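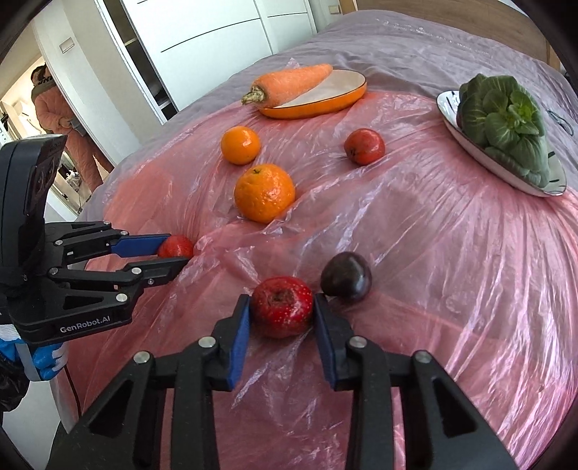 Figure 4-2. Two-gripper collection on a soft surface, right gripper view. Fingers open on either side of the target.

4.3 Recording a Produce Sorting Set

This section covers recording with a pair of hand-held grippers and the Trakeck recorder. Complete pairing (4.1) and finger calibration (4.2) first. Calibration is lost when a battery is changed.

Preparing the surface

1. Choose a surface that both hands can reach without a step. Beds, sofas and low tables are all accepted under the Savel task list.
2. Spread the plastic sheet over the work area. Small creases may stay. Flatten any fold high enough to hide an item from either gripper camera.
3. Set out the items and the dishes. Mix sizes and colors, and place at least two items close enough to touch or nearly touch.
4. Wipe the finger pads and both lens panels with a dry cloth.

Note: Do not return items to the same positions between episodes. Sets with repeated layouts are rejected at upload.

Recording an episode

5. Hold one gripper in each hand with the fingers fully open. The opening value on the recorder should read 255 on both channels. If either channel reads lower, release the trigger and repeat 4.2.
6. Press the record key and hold still until the status light stops blinking.
7. Bring the fingers down on both sides of the item. Keep the pads level with its widest part.
8. Close slowly until the item is held. Stop there. Extra squeeze is recorded as part of the example and will be learned.
9. Lift, move to the dish, and open the fingers fully before drawing back.
10. Repeat with the other hand. Both grippers may hold items at once, but only one should be closing at any time.
11. Press the record key again to end the episode.

CAUTION: Keep cables clear of the finger linkage. A cable caught in the linkage can damage the connector.

CAUTION: Soft fruit marks easily. Replace any item that is split or leaking. Juice on the pads changes the grip and must be cleaned off before the next episode.

Checking the set

Open the set in Bodin and play back the first and last episodes. Mark an episode as failed if an item was dropped, but do not delete it. Failed episodes are kept in a separate group.

A full set is 500 episodes. The recorder stores roughly 49 before it needs to be emptied to the Rurko drive. If error 782 appears during transfer, leave both grippers powered on and restart the transfer from the recorder menu.

Revised April 2018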